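Chinyere Bassey has run a hotel laundry for nine years, and she wanted me to believe that fabric softener ruins towels. I came with my doubts.
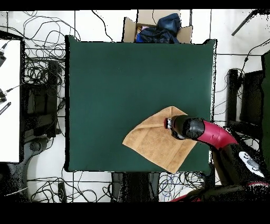 Tae-yang Ji
Staff writer, Home and Living

"It coats the loops," she told me. "Then they don't drink up water." Fine, but my mother used softener her whole life and we all got dry. Bassey shrugged. "You got dry slower."

Her answer is white vinegar in the rinse, which I've heard from plenty of people with nothing to back it up. Did she ever test it? "I washed 2,000 towels a month. That's a test." I'm not sure it is. She never kept a batch aside to compare.
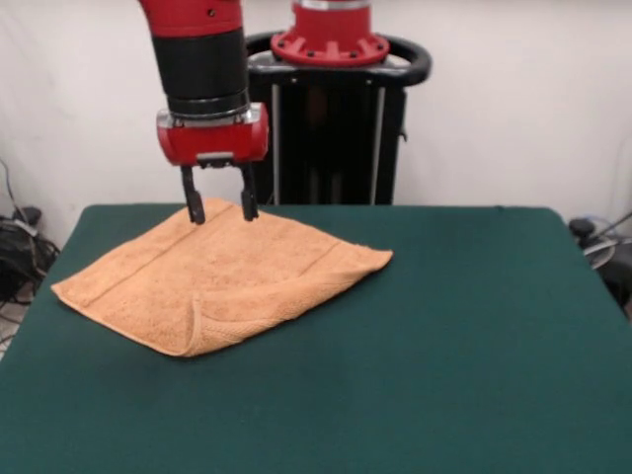 A tan terry towel on green felt.

She was more convincing on heat. "People cook them. Take them out a little damp and hang them up." And the Welomon dryer balls, sold in packs of 7? "Save your money. A good shake does the same." I asked how she knew. She said she'd bought two packs.

At home she still owns a bottle of softener. "For the curtains," she said.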